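Brarnia Supplier Award

The Brarnia Supplier Award is a yearly farming prize given to livestock producers who supply Brarnia, a meat processing cooperative based in the town of Rekolberg. It covers sheep, cattle and farmed deer. Entries are assessed on carcass quality, animal health records, land care and the reliability of supply over the season. The winner is announced in September at the cooperative's supplier dinner.

History

The award grew out of a carcass competition held at the Rekolberg stock sale, where lambs were judged on the hook and a ribbon was given to the best pen. Brarnia took over the competition when the sale yards closed. Its livestock manager at the time, Normunds Venckus, argued that a single pen of lambs said little about how a farm was run, and the rules were rewritten to take in a full season of deliveries.

Farmed deer were added later, after several growers in the Wolon valley moved part of their land out of sheep. Cattle had been included from the first year under the new rules, but dairy-bred beef was not accepted until the grading system was changed.

Entry and judging

Any farm that has supplied Brarnia for two full seasons may enter. A farm must deliver at least 538 lambs, or the equivalent in cattle or deer, during the judging period. Smaller farms may enter together if they share a manager or a boundary.

The first stage is done from processing records. Animals are scored on weight range, fat cover and the rate of carcass damage. Late or canceled bookings count against the entry. From these scores 4 finalists are chosen, and each is visited by two judges. The visit lasts most of a day and includes a drive over the property, a look at the yards and water supply, and an interview about feed planning.

Judges' notes are returned to all finalists. Farms that do not reach the final stage receive their scores only. 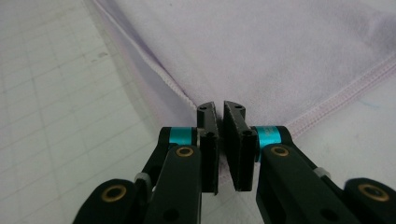 Lavender cloth on a white cutting mat.

Prize

The winner receives $3000 and a wool blanket woven at the Nicholas mill. The money may be spent as the farm chooses. Past winners have used it for fencing, tree planting and travel to other farms. Runners-up receive a voucher for farm supplies.

A field day is held on the winning property within 24 weeks of the dinner. It is open to all suppliers and usually covers pasture renewal, parasite control and finishing weights.

Notable winners

Seren Bevan, a sheep and deer farmer from the upper Wolon valley, was the first person to win with a mixed entry. Her farm was noted for finishing all of its lambs on hill pasture without bought feed, and for fencing its creeks ahead of the regional deadline. She later served as a judge and helped draft the present scoring sheet for deer.

Criticism

Some suppliers have said that the booking penalty is unfair to farms on the far side of the valley, where the road is often closed by snow in winter. The rule was changed so that road closures are no longer counted. The minimum delivery figure has also been questioned, and it remains in place.

See also

Rekolberg stock sale
Farmed deer in the Wolon valley
Carcass grading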